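A Better Grip on Glass

Inside a long-running comparison of robot hands at the Prosmont laboratory

July 2025

For many years, the arm was the costly part of any robot purchase, and the gripper was treated as an accessory to be chosen later. At Prosmont, that order has been reversed. The laboratory's handling group now begins each project with the hand, and only then asks which arm should carry it.

The change grew out of a series of trials that opened in January. The group set out to compare three grippers on ordinary household objects, with a particular interest in things that are clear, thin or easily tipped. The three designs came from separate sources. The Hivmont is a two-finger parallel gripper driven by an electric motor. The Quiroga uses soft pads over a stiff core. The Skistov, the lightest of the three, relies on a spring in each finger to absorb small errors in position.

Each gripper was run through the same program of 286 grasps, repeated under three lighting conditions. The arms, the cables, the mounting height and the control software were held constant. Operators were permitted to adjust closing force between sessions, but not during them, and every adjustment was entered in a shared log.

Glass proved to be the most demanding material. A depth camera that measures the edge of a plastic bin to within a few millimeters may report nothing at all where a drinking glass stands, or may place the glass on the far side of the table. The staff responded by testing each gripper twice: once with the position supplied by the camera, and once with the position entered by hand. The gap between the two scores shows how much of a failure belongs to the camera and how much to the fingers.
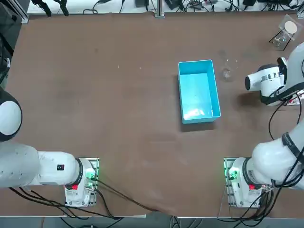
The two-arm test station, with a light blue bin and a clear glass cup on the table.

The results were less tidy than the group had expected. With positions entered by hand, the Hivmont was the most dependable of the three, and its fingers closed with the same force from the first trial to the last. Once the camera was in charge, its advantage narrowed. A stiff finger that arrives 10 millimeters out of place will push a light object before it can close on it, and tall glassware does not forgive being pushed.

The Skistov moved in the opposite direction. Its scores with hand-entered positions were modest, yet it lost very little ground when the camera took over. The springs allowed a finger to touch the side of a cup, give way slightly and continue closing. The drawback appeared with heavier items, which sagged in the grip as the arm accelerated.

The Quiroga fell between the two on most measures and stood first on one. Its pads left the fewest marks and held smooth surfaces at the lowest force. They also collected dust. By the end of the second month the pads were being wiped after every session, and the log notes a clear drop in performance on the days when this was missed.

Cable routing received more attention than the original plan allowed for. A gripper cable that hangs freely can catch on a bin wall or pull against the wrist when the arm reaches across the table. The group tried straps along the upper arm, a sleeve from wrist to base, and a loose loop at the elbow – the last of these was withdrawn after two weeks. Straps remain the standard arrangement, although the sleeve is favored for programs with a great deal of wrist rotation.

Controllers were compared on a smaller scale. The group ran about 1,246 additional motions to examine the delay between a close command and the first movement of the fingers. Differences between the units were small, and in most tasks they had no effect on the outcome. Handovers from one arm to the other were the exception. There, a late finger meant that both hands were pulling on the same object.

The laboratory does not intend to name a single winner. Its purchasing guidance now lists the Hivmont for fixed stations with known positions and the Skistov for light objects located by camera. The Quiroga is recommended where surface finish matters and regular cleaning can be assured. A second round, with wet glassware and a new set of wrist cameras, is in preparation.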